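Review: Setel, an email scheduling tool for small shops

We moved our customer newsletter over to Setel in January, after our old plan with Brostidico doubled in price. I handle marketing for a small kitchenware store with one location and a web shop, so my needs are simple. I want to write an email, pick who gets it, and see how many people opened it.

Setup

Importing our list was quick. The file had some 104 duplicate addresses in it, and Setel merged them without asking me to go through them one at a time. Connecting the domain was harder. The help page skips a step on the DNS records, and I had to write to support. They answered the same afternoon.

Writing and sending

The editor is basic. You get blocks for text, pictures, buttons and a product row. Drafts save on their own, but the mobile preview is slow to load and sometimes shows the old version until you refresh. I would also like more than 2 fonts.

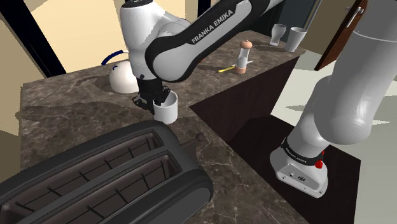
Reports

You get opens, clicks, unsubscribes and sales, if your shop is connected. Ours runs on Cronin and the link has held up so far. Our spring sale email brought in 63 orders, and I could see which button each one came from. Brostidico charged extra for that.

Price

The starter plan covers everything I use. Watch the contact limit, though. Unsubscribed people still count toward it until you delete them by hand.

Would I recommend it?

Yes, for a small list. If you need automated series with lots of branches, look at Inditz first. It costs more and takes longer to learn, but Setel only lets you chain two emails together.

Rating: 4 out of 5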